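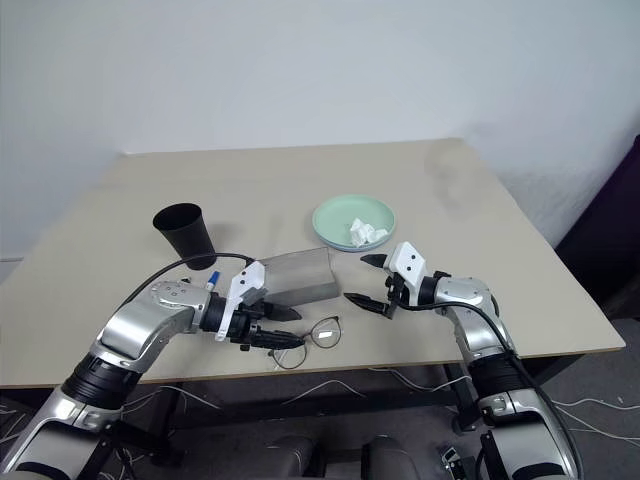 Setting Up the Tabletop Station: What We Bought and What We'd Budget For Next Time

Welcome, and thank you for stopping by our little gallery! We've had so many notes from other small shops asking what a two-arm table costs to put together that it seemed kinder to post it all in one spot than to keep writing the same long email. The station is for clearing and sorting everyday tabletop things (plates, a cup, a tray, eyeglasses, the odd tissue), and the plan for it started back in September, when we sat down with quotes from Porik and Lilteo and a very large pot of coffee.

We went with Lilteo in the end, mostly for the service terms. Porik's price was lower on paper, but it left out the spare fingers and the training visit, and by the time we had added both back in there was very little between them. If you're comparing quotes of your own, do ask for every line to be spelled out, even the ones that feel too small to bother a salesperson with!

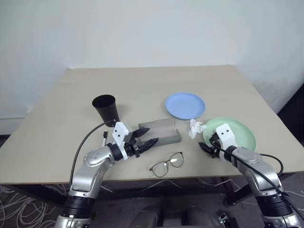

Cables deserve their own line in the budget, and I wish we had given them one. We set aside $664 for cables, clips and floor covers together, and I'd put the covers first on the list if I were doing it again, before the nicer clips that tempted us so badly. The everyday props came to $51, which still makes me smile next to the rest of the order.

Delivery from Mac Giolla took 25 working days, so please plan your room and your people with that in mind (we had the room ready far too early and kept having to explain ourselves to the folks who wanted it back). We also paid for 2 years of support, and I'd happily do that again.

Next up is the second table, for our Serkness site. We're asking for the same arms and a spare set of gripper fingers right from the start, and I'll add the new quote to this page when it comes in.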